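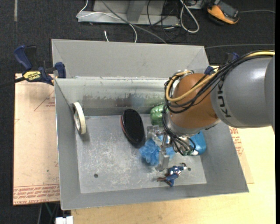

**By the Features Desk, Farlow Quarterly**
*Staff writer, databases and office software*
April 20, 2019

The spreadsheet at Trellon had 39 tabs, and one of them was called "DO NOT SORT." It was the fourth tab from the left, it was yellow, and every person in the purchasing department had a story about the afternoon somebody sorted it.

Trellon sells replacement parts for commercial dishwashers. It has a warehouse, a phone line and a customer list that goes back further than anyone's patience. For years the whole business ran on that one file, which took so long to open in the morning that people started it and then went to hang up their coats. In February the company moved to Neris, a shared database tool that looks like a spreadsheet until you try to merge two cells, at which point it politely refuses.

I spent several days at Trellon after the switch, mostly in a chair that would not go up.

The pitch for tools like Neris is that you import what you have and carry on. What Trellon had was 3224 rows of customers. After the import there were still 3224 rows, but now the software could see them, and it had opinions. It suggested that 138 of them might be duplicates. The purchasing team took this personally.

They were right to, up to a point. Two of the supposed duplicates were a father and son who run rival restaurants on the same street and would be horrified to share a record. Another pair turned out to be one hotel, entered once under its name and once under the words "the hotel." The team went through the list over a week of lunches. The father and son were kept apart.

Then came the question of the colors. In the old file, a green row meant paid. A light green row meant paid, but only after a phone call. Orange had meant something once. None of this survived the move, because Neris stores what is in a cell and has no interest in what somebody painted behind it. The solution was a new column called Status with a short menu of choices. It took a morning to agree on the choices and most of an afternoon to agree on whether "Pending" and "Waiting" were the same thing. They are both in the menu.

Neris has an import helper named Sethi, a panel on the right side of the screen that guesses what each column is for. It is good at dates and phone numbers. It was less sure of a column headed "Ask Linen," where 1388 rows held the word "no" and the rest held nothing. Sethi proposed turning it into a checkbox. The department voted to keep it as text until somebody remembers who, or what, Linen was.

Not everything is better. Printing is worse – the old file came out on two pages taped together, and people liked the tape. Filters are private now, so you can no longer wreck a colleague's morning by leaving one on, and I detected a little nostalgia about that as well.

The old file still exists. It sits in a folder marked Archive, read-only, and according to the access log it was opened eleven times during my visit. When I asked about this, I was told people were checking things. The yellow tab is still fourth from the left. The order entry screens are next to move, probably after summer, and there is already a disagreement about what to call the buttons.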